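Bench and Sorting Assistant (part-time), Gikia

Gikia is a small repair and parts workshop. We buy mixed boxes of returned and unsold small electrical goods, take them out of their packaging, test what can be tested, and pass on the rest as parts or as sorted waste. We have two part-time posts open for people to work at the benches and on the floor boards where the boxes are opened.

Hours and pay

The posts are 16 hours a week each, worked in four-hour shifts. The morning shift starts at 8.30 and the afternoon shift at 1.15. You will be asked which you prefer and we will try to keep you on it. Pay is the same for both posts and is set out in the pack, which we send to anyone who asks. The first contract runs to the end of March and we expect to renew it.

What the work is

Most of a shift is spent unpacking and sorting. A typical box contains retail packs, loose items, cables and accessories, with some of the packs already opened. You take each pack apart, put the item in the test tray and divide the packaging into card, clear plastic, film and foil. Bubble-wrap bags in good condition are kept and used again for outgoing parcels. Blister packs have to be split, as the card and the plastic go to different places.

Small parts need more attention than anything else. Screws, clips, ear hooks and the loose ends of cable ties collect on every surface by the middle of a shift. Screws go in the magnetic dish and are sorted by size at the end of the week. We do not expect anyone to keep a bench spotless while a box is being opened, but it must be cleared before the next box is started. That is the part of the job new starters find hardest.

You will also:

Write up each box on its Grerura sheet, with the supplier's code and the number of items sent to test.
Peel off labels that carry a customer's name or address and put them in the shredding bin.
Sweep the boards and the tiles at the end of the shift.
Take the card cage down to the yard when it is full. It is on wheels.
Help with the count before each collection. The last one came to 84 crates.

The workroom

There is one main room, with a tiled floor, benches and desks. Larger or dirtier jobs are done on a board laid on the floor, so part of the shift may be spent kneeling or on a low stool. We supply knee pads, gloves, safety glasses and aprons. Please wear closed shoes. The room can be noisy in the afternoons when Indano's van is loading outside.

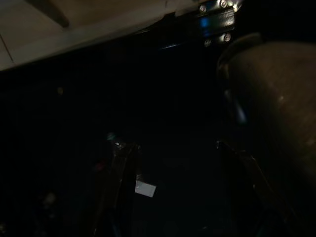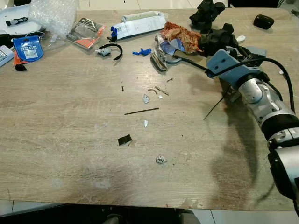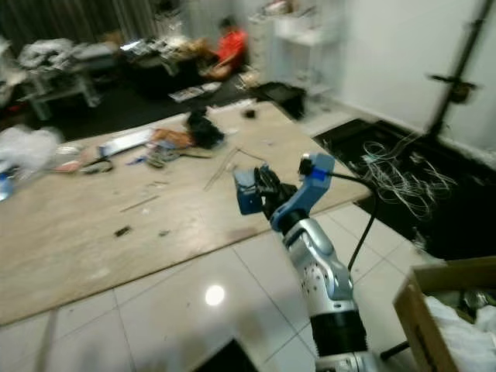

Lowri Samuel adds that people coming from shop or kitchen work usually pick the sorting up quickly, and that she would sooner have a slow sorter than one who puts foil in with the card. She also asks us to say that the floor work can be swapped for bench work if you have bad knees, provided you tell us at the start so the rota can be drawn up properly.

Who we are looking for

You do not need experience in electronics. You do need to be able to:

Handle small items for long periods without getting careless.
Read printed labels and copy codes correctly.
Lift a full crate from the floor to bench height. Crates are weighed and none goes out above the marked limit.
Work next to other people who may be on a different task from yours.
Stick to the sorting list even when you think a different order would be quicker. Suggestions are welcome and go in the book by the kettle.

It would help if you have used a hand-held label printer or a parts database, but we will show you both. One of the two posts includes some testing in the second month, mainly earphones, chargers and small battery items. If that interests you, say so in your application. The other post stays with sorting and packing.

Training

Your first two shifts are paid and are spent with Vesna Yordanov. She will go through the sorting list, the sharps rule and what to do with a swollen or damaged battery. Batteries are never put in the general tray. After that you work on your own boxes, and she checks the waste bags at the end of each shift for the first fortnight.

The sharps rule is short. Cut away from yourself, use the safety knife and not your own, and put blades in the yellow tub. Torn blister plastic counts as a sharp and must not be pushed down into a bag by hand.

Breaks and practical points

There is a paid fifteen-minute break in each shift. The kitchen has a fridge and a microwave. Food and drink stay out of the workroom. Lockers take a padlock, which you bring yourself. There is room for bicycles in the yard but no staff parking. The building has a step at the front, and level access through the yard gate, which we can open for you.

If you need an adjustment to the bench, the lighting or the hours, put it in your application or tell us at the visit. Two of the benches go up and down.

How to apply

Write to Edith Henao at the workshop address or hand a letter in at the front desk. We do not use an application form. Tell us what work you have done, paid or unpaid, which shift you would like and when you could start. Please keep it under 300 words. A CV is fine but not required.

We will invite people in for a visit of one hour. You will see the room, open one box with Unai Ibarra and have a short talk with Edith. The visit is not a speed test. We look at how the items are separated and whether the sheet is filled in. Bus fares for the visit are repaid on the day if you bring your ticket.

Everyone who applies will get an answer, including those we do not invite. If you applied last time for the Tang post and were not taken on, you are welcome to apply again, and you need only send a line to say so, as we still have your letter.

Questions about pay or the contract should go to Patricio Villanueva, who is in the office in the mornings until 11.45.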